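La fin du Vatard

Le service des Vatard devait être coupé en juin. La décision avait été prise à l'étage au-dessus du nôtre et nous l'avions apprise par un message interne de quatre lignes, entre le menu de la cantine et un rappel sur les badges de parking.

Je travaillais chez Nuvden depuis onze ans, toujours au service après-vente, d'abord au téléphone puis sur les dossiers compliqués. Le Vatard était un appareil à clavier coulissant, sorti à une époque où l'on croyait encore que les gens voudraient des touches. Il s'était mal vendu. Les clients qui l'avaient gardé, en revanche, ne le lâchaient plus. Il en restait 2 355 en service, d'après le tableau que ma cheffe avait ouvert sur son écran, et chacun recevrait un courrier, puis un message, puis un second message, avec la proposition d'un échange gratuit contre un Yimer.

Le Yimer était notre modèle du moment. Il était plat, il tenait la charge deux jours et il prenait de bonnes photos. Je n'avais rien à lui reprocher.

Presque tout le monde accepta. On recevait les vieux appareils dans des enveloppes à bulles, souvent avec leur chargeur, parfois avec un mot. Une dame avait écrit qu'elle espérait qu'on en prendrait soin. Je passais le clavier à l'alcool avant de les mettre dans le bac du recycleur, ce qui ne servait à rien, mais j'avais pris l'habitude et personne ne me demandait de comptes sur l'alcool.

À la fin, il resta une liste courte. Ma cheffe la répartit entre nous. J'eus le secteur nord, et sur mon secteur un seul appareil ne répondait à aucun courrier. Il était à Wiveck.

Ce qui m'intriguait, c'était son relevé. Le téléphone ne passait aucun appel et n'en recevait pas. Il envoyait un message par jour, le matin, toujours au même numéro, et ce numéro était le sien.

J'en parlai à ma collègue de bureau. Elle pensait à un défaut du logiciel, une alarme mal réglée qui repartait toute seule. Le technicien du deuxième pensait à un compteur, quelqu'un qui aurait bricolé l'appareil pour relever une cuve de fioul. Il en avait vu un comme ça, soudé dans une boîte à biscuits. Nous n'avions pas le droit de lire le contenu des messages et je ne l'ai pas demandé.

On m'autorisa un déplacement. Je pris la voiture de service et un Yimer neuf dans sa boîte, avec le formulaire d'échange en double exemplaire.
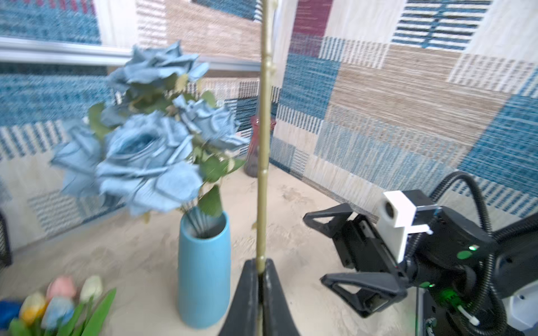 Solenne Abrial
Autrice, chroniqueuse à la rubrique Fictions mobiles

Wiveck n'était pas loin, mais la route suivait la rivière et la rivière ne se pressait pas. J'arrivai en fin de matinée. Le village avait une boulangerie, une pharmacie et un garage fermé dont l'enseigne était restée. Mon propre téléphone perdit le réseau à la hauteur du garage. Le Vatard, lui, captait sur une vieille fréquence que Nuvden louait encore pour quelques semaines, et c'était justement ce loyer qu'on voulait arrêter de payer.

La maison était la dernière avant les champs. Un homme d'un certain âge m'ouvrit. Je lui dis pour qui je travaillais et il regarda mes chaussures, puis la boîte.

– C'est pour le téléphone, dit-il.

– Oui.

– J'ai eu vos lettres.

Il ne dit pas qu'il aurait pu y répondre et je ne le dis pas non plus. Il me fit entrer dans la cuisine. Le Vatard était posé à plat sur le frigo, branché, ouvert, le clavier sorti. La peinture de plusieurs touches avait disparu. La coque avait été réparée avec un bout de ruban d'électricien, proprement, les bords bien coupés.

Je fis mon exposé. Je le connaissais par cœur : la fin du réseau, l'échange gratuit, le transfert des contacts, la garantie de deux ans. Il écouta jusqu'au bout. Ensuite il me demanda si le nouveau avait des touches.

– Non. Elles s'affichent sur l'écran.

– Alors on les sent pas.

– Il y a une petite vibration.

Il prit le Yimer que je lui tendais et appuya dessus avec le pouce, un peu partout. Il avait le pouce large. Des lettres s'inscrivirent dans la barre de recherche, sans ordre. Il me le rendit.

– Je vois mal de près, dit-il. Celui-là, je l'écris sans regarder.

Je lui demandai ce qu'il écrivait. Je n'aurais pas dû, ce n'était pas sur le formulaire. Il ne parut pas s'en offusquer. Il descendit le Vatard du frigo et me le mit dans la main.

C'était la météo. Chaque matin, depuis des années, il s'envoyait le temps qu'il faisait : gel blanc, vent d'ouest, brouillard jusqu'à dix heures, premières hirondelles sous le hangar. Il n'y avait pas de verbes. Quelquefois un mot était estropié, une touche à côté, et il avait laissé comme c'était. Il m'expliqua qu'il tenait avant cela un carnet, et son père aussi. Quand ses yeux avaient baissé il n'avait plus pu se relire, et sa fille lui avait trouvé cet appareil qui lisait les messages reçus à voix haute. Seulement les reçus. Alors il se les envoyait.

Je me souvenais de cette fonction. On l'avait ajoutée pour les conducteurs, et elle avait été très moquée dans la presse à cause de la voix, qui prononçait les virgules.

– Faites voir, dis-je.

Il appuya sur la touche de gauche, longtemps. Le Vatard dit : « Pluie fine virgule rivière haute virgule pas sorti le tracteur. » Il hocha la tête comme si quelqu'un venait de lui donner raison.

Je savais que le Yimer lisait aussi les messages, et beaucoup mieux, avec la voix qu'on voulait. Je savais qu'on pouvait lui dicter. Je le lui montrai. Il parla à l'appareil en se penchant trop près, d'un ton de mairie, et l'appareil écrivit correctement « vent faible, ciel couvert ». Il me demanda de lui relire. Le Yimer relut, avec une voix de femme très agréable. Il trouva que c'était bien.

– Et les anciens ? demanda-t-il.

Le transfert reprenait les contacts et les photos. Les messages du Vatard étaient enregistrés dans un format que plus aucun de nos outils n'ouvrait. C'était écrit au dos du formulaire, dans un paragraphe que les gens signaient sans le lire. Je le lui lus. Il s'assit.

Nous avons bu un café. Il me raconta l'année où la rivière était montée jusqu'au garage, puis il chercha le message dans l'appareil, en faisant défiler avec la flèche du bas et en écoutant à chaque fois les premiers mots. Cela prit longtemps. Quand il tomba dessus, le Vatard dit seulement : « Eau au garage. » Le lendemain : « Eau partie. »

Je lui dis que j'allais réfléchir à une solution. Il me répondit que j'avais de la route. Il ne signa pas et je remis la boîte du Yimer dans le coffre.

Au bureau, j'ouvris un ticket. L'équipe logicielle le ferma le jour même avec la mention « produit en fin de vie ». J'en ouvris un autre, il fut fermé aussi. Le technicien du deuxième, celui de la boîte à biscuits, vint me trouver à la machine à café et me demanda si le haut-parleur marchait encore. Je dis que oui. Il me dit que dans ce cas il suffisait de poser un Yimer à côté et de lui faire écouter.

C'était idiot et cela marchait. J'essayai sur un Vatard du bac, avec des messages que j'avais tapés moi-même. Le vieux parlait, le neuf écrivait. Il écrivait aussi « virgule » en toutes lettres, à chaque fois, et le technicien me proposa un réglage pour les supprimer. Je lui dis de les laisser.

Je pris trois jours de congé, puisque ma cheffe ne pouvait pas appeler cela du travail. Elle me laissa tout de même la voiture. À Wiveck, nous avons installé les deux appareils sur la table de la cuisine, l'un contre l'autre, et l'homme appuyait sur la touche de gauche. Il fallait se taire pendant que ça parlait. Le premier jour, un voisin entra pour rendre une échelle et le Yimer nota, entre deux gelées, « je te la mets où ». Nous ne l'avons pas effacé.

Au bout d'une matinée j'avais compris à quoi ressemblait un mois de mars là-bas. L'homme, lui, commentait peu. De temps en temps il levait un doigt et je mettais en pause. Une fois ce fut pour un message qui ne parlait pas du temps. Il y avait écrit : « Chien mort. » Il se leva, remplit la bouilloire, ne la mit pas en marche et revint s'asseoir.

– Allez-y, dit-il.

Nous avons fini le troisième jour, après le déjeuner. Il signa les deux exemplaires du formulaire en suivant du doigt le bord de la feuille. Je lui expliquai où était le chargeur, comment régler le volume et quel numéro appeler si quelque chose n'allait pas. Il me demanda si c'était moi au bout du fil. Je dis que ça dépendait des jours.

Le règlement voulait que je rapporte l'ancien appareil. Je le débranchai et je repliai le clavier, qui grinça. Il tendit la main et je le lui rendis. Sur le formulaire, dans la case prévue pour le matériel repris, j'écrivis « non restitué ».

Le réseau fut coupé en juin, un matin, sans bruit. Le tableau de ma cheffe passa à zéro et elle le ferma. L'après-midi, je regardai le dossier de Wiveck pour le classer. Le Yimer avait envoyé un message à sept heures dix, à son propre numéro.

Il n'avait plus besoin de se les envoyer pour les entendre, je le lui avais expliqué deux fois. Je mis le formulaire dans la chemise et je passai au dossier suivant, une dame dont l'écran restait vert.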